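What I learned from 663 screwdrivers

Posted in January 2024

It is really only one screwdriver, but I have recorded it 663 times, so in my head it became many.

I started at Grustside in September. Before that I was working in a repair shop for small motors, and I knew nothing about machine learning. My job title is operator. I hold two handles, the two arms follow my hands, and the computer saves everything as one example. When there are enough examples, the people in the other room train the model with them and we see if the arms can do the task without me.

The task I have now is called "tray to hook". One arm takes the screwdriver from the tray, gives it to the other arm, and the other arm hangs it on the rail at the back. There is also a version where the tool goes in the wire basket on the left side. For a person this takes maybe two seconds and you don't think about it. With the handles, my first good one took me 40 seconds and my shoulders were hurting.

I want to write down some things I have learned, partly for the next operator and partly because my family keeps asking me what I do all day.

The first thing is the start position. Each example must begin with the grippers open and the arms at rest on both sides of the tray. In my first week I was starting too early, with the arms still moving from the last reset, and we had to throw away a whole afternoon. Now I take my hands off the handles, breathe, and then press record.

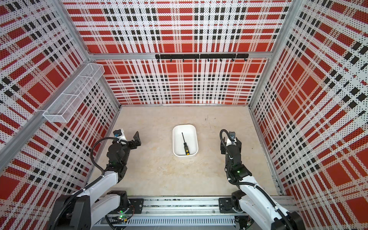 The second thing is to change the angle of the screwdriver every time. I am a tidy person, and without noticing I was putting it down almost the same way each time, handle to my right. The model learned this very well. Then someone turned the handle to the left and the arm went to the wrong end and closed on nothing. So now I have a list on paper with nine directions and I follow it, and I also move the tray a little bit.

The third thing is the walls. We change the printed panels between sessions, so the model does not get used to one background. The red plaid is the colour I like the least. After a few hours I close my eyes and I still see squares. The set we call Zaketard is plain grey and very restful, but I am told that the busy patterns are more useful, so I do them in the morning when I am fresh.

About mistakes. I was thinking that a mistake means I must delete the example. It depends. If I drop the screwdriver in the tray, pick it up again and finish, we keep it with a label, so that the model can see how to recover. If it falls outside of the tray and I have to reach in with my hand, we delete it. If I am only slow, we keep it, but too many slow ones make the arms hesitate later. I try to be not too quick and not too slow, the same as when you teach somebody to drive.

My rule is to stop after five bad ones in a row and make a cup of tea. The numbers are always better after the tea.

Last week they ran the newest model on the hook task. It was strange to watch. Just before closing on the handle, the left arm made a small pause, and this is my pause, I do it every time. My colleagues thought it was a fault in the software and I had to tell them it is me.

The next task is with a pair of pliers, and I have not practised it yet.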